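Clestusden Hand Kit, review thread. I've had the kit on the bench long enough to have opinions. Long thread, mostly numbers and wiring. Mute me if that's not your thing.

14 replies 31 reposts 186 likes

1/ What it is: a five-finger hand, a wrist adapter, one cable, a controller board and a license for the teleop software. You supply the arm. Clestusden sells it to small labs and integrators who already own an arm and don't want to design an end effector from scratch.

2/ What it is not: a finished pick-and-place cell. There's no vision in the box and no safety controller. The sales page says "ready to work." The manual says "intended for supervised use by trained operators." Go by the manual.

3 replies 22 likes

3/ Mechanical fit. The adapter has 6 bolts on the arm side. Mine lined up without shimming. The torque spec is in the appendix and nowhere else, so if you only follow the quick start you will guess, and you will guess low. Mine worked loose on the second day.

4/ Threadlocker isn't included. Use the medium-strength kind. I put witness marks on every bolt head and check them each morning before power-up. No movement after I torqued them properly.

1 reply 17 likes

5/ Cable. One cable carries power and data to the wrist, with an inline connector near the hand end. I like the inline connector. When you snag the cable (you will) there's a good chance it lets go there before anything on the board does.

6/ I don't like the length. It's cut for an arm with external routing along the top. On my mounting it leaves a loop of slack, and the slack has to live somewhere. Clestusden will sell you a shorter one. The shorter one should be an option at checkout.

5 replies 40 likes

7/ Wrap the joint next to your cable run. Any fabric sleeve with a decent closure will do. Leave enough give for full rotation, then run the joint to both limits by hand with the power off and look for bunching.

8/ Setup time. The quick start says an hour. Mine took most of a Tuesday. Half of that was firmware: the hand ships with a build the current software refuses to talk to, and the updater only runs over a direct connection, not through a hub.

9/ The error you get in that case is "device not found." The device was found. It was rejected. Those are different problems and the log file does tell them apart, so read the log before you start swapping cables.

8 replies 6 reposts 57 likes

10/ Calibration. Each finger closes to a hard stop, opens, and reports an offset. Do this with the hand clear of everything, palm up. I tried it palm down near the table once and got a thumb offset that was wrong for the rest of the session.

11/ Offsets are saved on the controller, not in the hand. If you swap hands between controllers, recalibrate. If you have two kits, label everything.

12/ Teleop. The operator wears a glove, the hand follows. Lag is noticeable but steady, and steady is what matters. I could compensate for it after a few practice runs. Jitter would have been worse.

2 replies 19 likes

13/ The thumb is the weak point of the mapping. Human thumbs swing in a way this one doesn't, and the software approximates it. You learn to place your own thumb where the robot's needs to go. It's awkward at first and then you stop thinking about it.

14/ Test protocol, since people asked. 1000 grasp attempts, split across 7 object types: apple, tennis ball, mug, marker, cardboard box, sponge, screwdriver. Each attempt is grasp, lift, move to a target, release. A drop at any stage is a fail.

15/ The surface is covered with dark cloth for all of it. Soft cloth forgives a low approach. If your fingertip comes in too deep on a bare tabletop, you load the finger joint sideways, and the joint is the expensive part.

4 replies 25 likes

16/ Downside of cloth: it creases, and it shifts when something drags on it. Clip the edges if you need the target position to stay put from one run to the next.

17/ Easy objects: apple, tennis ball, sponge. Anything round or soft near the size of a fist suits this palm. The fingers wrap and the thumb goes underneath, so you get support from below as well as squeeze from the sides.

18/ Middle: mug, box. The mug is fine by the body and poor by the handle. The box is fine if you approach square to it.

19/ Hard: marker, screwdriver. Thin things lying flat are the known problem for hands this size. I failed more often than I succeeded on the marker. The workaround is to tilt it up against something first, which adds a step and isn't really a grasp test any more.

11 replies 9 reposts 73 likes

20/ Apple-to-plate is the task I use to judge grip settings. Real fruit, stem on. Plastic fruit is lighter and grippier and will flatter any hand you test.
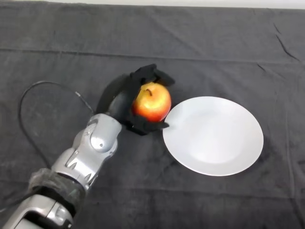 Page last changed: November

21/ Apple held low over the cloth, just to the left of the plate, fingers over the top and thumb curled under. The thumb tip nearly reaches the rim. That's the clearance to watch. With the thumb on the plate side, you want more height before you move across or the thumb meets the rim ahead of the fruit.

22/ You can also see the cable loop I complained about in 6, and the wrap from 7. The gray piece near the wrist end of the cable is the connector.

6 replies 44 likes

23/ Grip force. Three presets and a slider. The middle preset is right for fruit. The high preset bruises it, and you won't see that until you cut it open the next day. Low is for the sponge.

24/ The slider has no units. It's a percentage of motor current, which the manual mentions once. I'd like newtons at the fingertip, even as a rough table. Support says a table is planned. No date given.

25/ Finish. The hand is matte black across the back of the fingers, with some shine where the light catches the top of the palm. My arm is polished silver and throws bright spots everywhere. If you plan to run a camera over this, turn your lights down or move them off to the side.

3 replies 28 likes

26/ Compared with the Kistmont three-finger: the Kistmont is simpler, sturdier and better on the screwdriver. It's worse on the mug and much worse if your operator is wearing a glove, because there's no natural mapping from five fingers to three.

27/ Compared with the Karabulut gripper: different category. Two parallel jaws, very repeatable, boring in a good way. If your objects are all boxes, buy that and skip this thread.

28/ Support. I bought through Ballgate, who resell the kit with a setup call included. The call was useful. They knew about the firmware mismatch and had the direct-connection fix ready. Buying direct gets you email only.

7 replies 4 reposts 35 likes

29/ Wear so far: slight polish on the thumb pad, nothing on the fingers. Pads are replaceable, two screws each. Order a spare set with the kit - shipping on pads alone costs more than the pads.

30/ Would I buy it again? For teleop and data collection on household objects, yes. For unattended work, no, and the manual agrees with me.

31/ Still to do: wet objects, cold objects, and the marker with the short cable fitted. I'll add to this thread when the cable arrives.

9 replies 12 reposts 91 likes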